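Support ticket: Two-arm table cell, right gripper does not release nested cups
Site: Brarkonow
Reported by: Tumelo Motaung
Opened: Mar 18, 2025
Priority: 2
Status: Open, awaiting parts

Summary of the fault

During the table-clearing routine, the right gripper closes on the cups as instructed and lifts them, but does not open when the release command is sent. The controller reports the command as accepted. No fault code is raised, and the arm remains under power in its last position. The left arm continues with its own part of the routine until an operator presses the stop button.

The fault was recorded 5 times in 47 runs of the routine. All five occurred with one cup nested inside another. Single cups, the bowl and the plates were released normally in the same series.

Steps taken by site staff

The gripper was restarted from the control panel. This cleared the condition on each occasion, but the fault returned later in the series. The wrist cable was unplugged, inspected and reconnected with the power off. No damage to the connector was found. The software was returned to the version in use before the June update, with no change in behavior.

Site staff were asked to confirm that no one reaches between the arms while the right gripper is in the fault condition. The arm may move without warning once the release command is repeated. This instruction has been added to the cell's operating sheet. 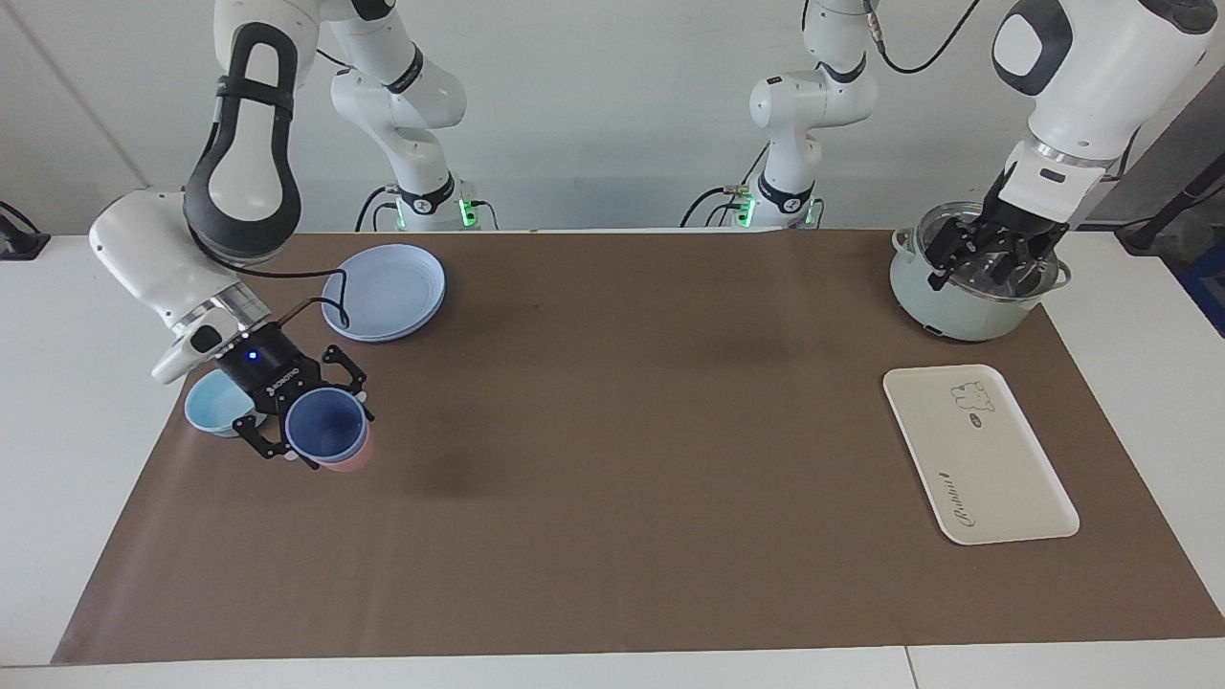

Response from Grakau service desk

The log files supplied with the ticket have been reviewed. In each of the five cases, the motor current rises to its limit shortly after the fingers close and does not fall when the release command arrives. The desk considers that the closing force setting is too high for nested items. The setting in the file is 40, the same value used for the cooking pot, and it should not be shared between the two tasks.

Please carry out the following before the next series:

Stop both arms and place the cell in manual mode.
Enter a separate, lower closing force for the cups. The value for the pot may remain as it is.
Run the release command with the gripper empty, then with a single cup, then with two cups nested.
Save the log after each run and attach it to this ticket.

If the fault appears again with the lower setting, the gripper is to be taken out of service. A replacement unit will be sent from the Rüegg store.

Reply from site

The new setting was entered and the test series was completed as directed. The gripper released correctly when empty and with a single cup. With nested cups, one delayed release was recorded - the fingers opened on the second command. The logs are attached. In line with the service desk's instruction, the right gripper has been taken out of service and the cell is locked out.

Next action

Rüegg store to confirm shipment of the replacement unit. The Munilico safety office has requested a copy of the closed ticket, including the revised operating sheet. The lockout may be removed only by the site supervisor after the full release test has been repeated on the new gripper.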